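Stidberg Print Room: Frequently Asked Questions

Last updated December 2023

Many of you write to us with the same questions about our photography prints, our workshops and the yearly open call. We collected the answers on this page. If your question is missing, please write to Fiorella Sartori at the front desk and she will reply when the print room is open.

Visiting

When can I see the prints?

The print room is open from Wednesday to Saturday, from 10 in the morning until 6 in the evening. You do not need to book. Groups of more than 10 persons should write to us first, as the upper room is narrow and the floor there is old.

Is there an entrance fee?

No. The exhibitions are free for everyone. We ask for a fee only for the workshops and for the portfolio reviews.

May I take pictures inside?

Yes, for your own use and without flash. Some photographers who show with us do not permit it, and then you will find a small sign next to their work. Please do not use a tripod during opening hours.

Are the rooms accessible with a wheelchair?

The ground floor and the restroom are accessible. The upper room has only stairs at the moment. For every exhibition upstairs we keep a binder with smaller prints at the desk, and you may look through it at your own speed.

Buying a print

Are the prints signed?

All limited editions are signed and numbered by the photographer on the back, in pencil. Open editions are not signed, but they carry our stamp. If you wish a dedication, it is possible only before the print is framed.

On which paper do you print?

The black and white work is printed on a matte cotton paper, and most of the color work on a baryta paper with a soft gloss. The series "Trernevier" by Brock Pelletier is an exception. He prints it himself, in his own darkroom, on fiber paper, and he tones every sheet by hand. For this reason two prints of the same picture in that series can differ a little in tone.

How long must I wait for my order?

Unframed prints leave us in 4 working days. Framed prints need nearly 3 weeks, because the frames are made at a workshop in Chisholm and come to us with one weekly delivery. Orders for the Trernevier series can take longer, and we will tell you the date before you pay.

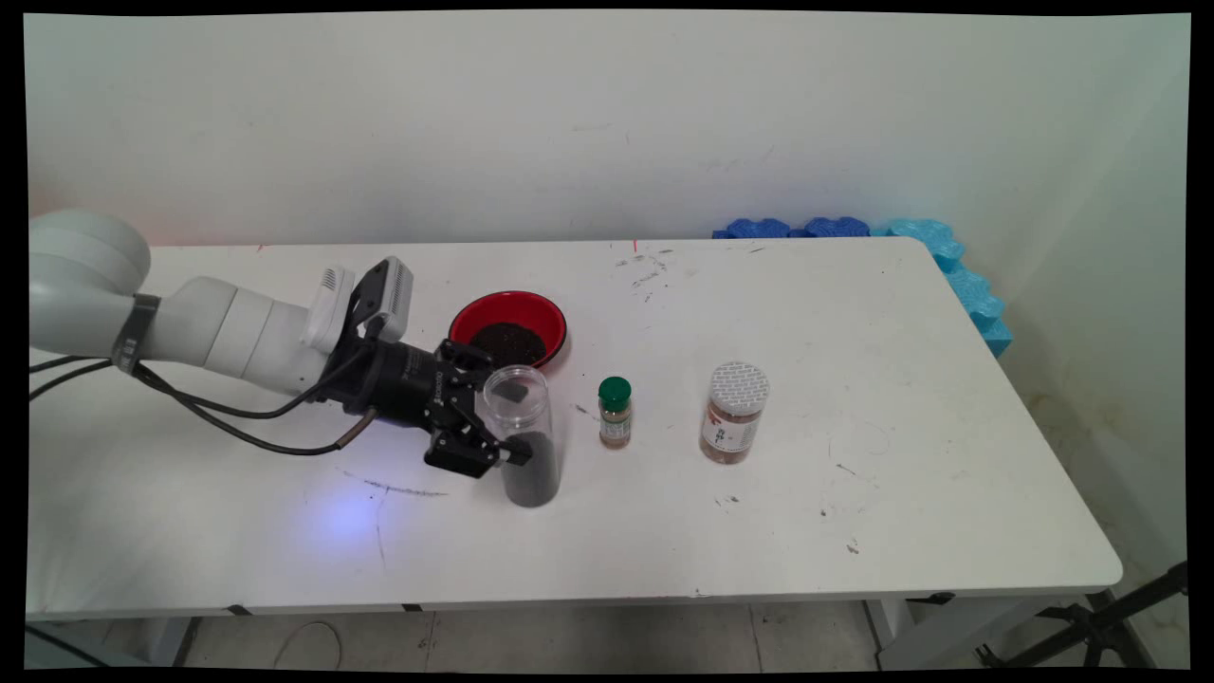 Can I return a print?

You can return an unframed print within 10 days if it is in the same condition as when you received it. Please keep the tube or the flat box. Framed prints are made for your order, so we cannot take them back unless they arrive damaged. In that case send us two photographs, one of the damage and one of the package from outside.

How should I hang it?

Keep it away from direct sun and from heaters. A bathroom or a kitchen is not a good place for cotton paper. If you frame the print on your own, ask the framer for a mat so the surface does not touch the glass.

Workshops and portfolio reviews

Who can join a workshop?

Everybody over sixteen. For the beginner course you need a camera with manual settings, and it may be a film camera. For the darkroom course you need to have developed at least one roll of film before. We had participants who came without this experience, and it was difficult for them to follow.

How many people are in a group?

We accept 6 people in the darkroom course, as there are not more enlargers. The landscape walks are larger. The walk in July goes along the Surkitz valley and starts very early, so please arrange to sleep near the place on the night before.

What happens in a portfolio review?

You sit with one reviewer for half an hour and show your work, on paper or on a tablet. Paper is better. Bring one series and not everything you have made. The reviewer will speak with you about the order of the pictures, the printing and where you could show them. You will not receive a written report, but you may take notes.

In which language are the workshops?

In English. Fiorella also speaks Italian and can help you in the breaks.

Open call

Who can send work?

Any photographer who has not yet had a solo exhibition. There is no limit of age or country. Collectives can also apply, with one contact person.

What should I send?

One PDF file with your series, a short text of no more than one page, and your contact details. Please write the size you have in mind for the prints. We do not need your full biography.

Do I keep the rights to my pictures?

Yes, all of them. If you are selected, we ask for permission to use one picture for the invitation card and for our website. For any other use we will ask you again.

Will I get an answer if I am not selected?

Yes, everyone gets an answer by e-mail. We cannot give comments on each application. Photographers who were not selected may apply again the next year, also with the same series if it has grown.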